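Bjartur Hjaltadóttir on selling the Vulico: small van, small margins, no touchscreen in the way

Caught her at ten past four, between a handover and a phone call she didn't want to take. The showroom at Zerkby is one long room with a parts counter at the end and a kettle that never seems to be off. Bjartur Hjaltadóttir runs the import side for Warolau, the firm bringing the Vulico in, and she talks the way she drives. Quickly, with a lot of lane changes.

First question was the obvious one. Why bring in another small van when the big names have it sewn up?

"Have they, though? Go and try to buy one. You get a long wait and a price with a load of things in it you never asked for. Our buyers are florists, plumbers, a chap who mends pianos. They want a flat floor and a door that shuts."

The Vulico went on sale here in November. Two seats, or three if everyone is friends. One engine, 70 horsepower, five-speed manual. An automatic is promised but she won't give a date. "I gave a date once for the rear wiper. Never again."

Price? She winces a bit. It was meant to be lower. Shipping went up, then the rate moved, and they ended up adding a roof vent as standard to soften things. So far 31 have gone out to customers. She'd hoped for more by now but says the second boat was held up at the port and half the demand vans were on it.

Parts, she says, is the thing she lies awake over. People will forgive a new make for hard seats. They won't forgive a van sat on the drive waiting for a door mirror. So Warolau holds stock at Zerkby, 3,243 separate lines at the last check, down to the trim clips.

"The clips matter more than you'd think. You break two every time you take the door card off. I've seen garages charge an hour because they had to go and find clips."
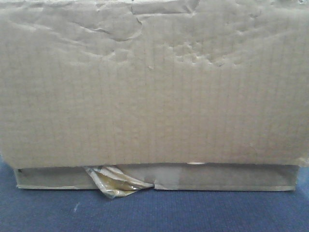
The Bergmann question

Had to ask about Bergmann. They make the gearbox, and early vans had a notchy second gear that got a kicking in the trade press. Bjartur doesn't dodge it.

"Yes. It was bad when cold. I had one as my own car for a winter and I used to skip second on the way out of my road, first straight to third, like my dad did in his old pickup. Bergmann changed the oil spec and the cable and sent us sixteen kits. Fitted the lot ourselves. No charge."

And now? "Now it's a gearbox. You don't notice it."

I drove one round the ring road before we sat down and that seems fair. Second goes in. The clutch is light, the brake pedal has a bit too much travel, and at motorway speed the wind round the mirrors is loud enough that you turn the radio up and then turn it up again. Steering is good. Properly good, weighty and honest, better than a van this cheap needs.

She's pleased with that. "We asked for the steering to be left alone. They wanted to make it lighter for parking. I said no, leave it, people can use there arms."
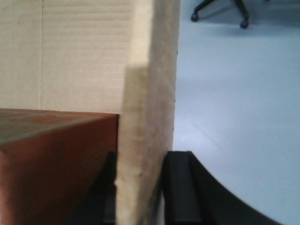
What about electric? A long breath. There is a battery version being tested, she's been in it, it's quiet and it's quick to the first roundabout. But the payload drops, and she doesn't want to put it in the brochure until the figure is one she'd say to a builder's face. Pressed on the range she just shakes her head and pours more tea.

Dealers next. Warolau has 16 signed up, mostly family garages that lost a franchise somewhere along the line and still had the ramps and the staff. No glass palaces. Bjartur went to see every one of them herself, one of them twice becuase she'd left her coat.

"I look at the workshop first. If the floor's clean and the mechanics have been there for years, fine. I don't care what the sofa is like."

Does she see a car version coming, windows and a back seat? There is one, sold abroad already. She has a left-hand-drive example on trade plates and takes it to the supermarket. Loud, she says, and the rear bench is like a church pew, but the dog loves it. Whether it comes here depends on how the van does over the next year, and on whether the child seat mounts can be sorted for less than daft money.

Phone went again at this point. A customer, wanting to know if the roof bars off his old van would fit.

"They won't," she told him, already walking to the parts counter. "But hang on, I'll have a look what we've got."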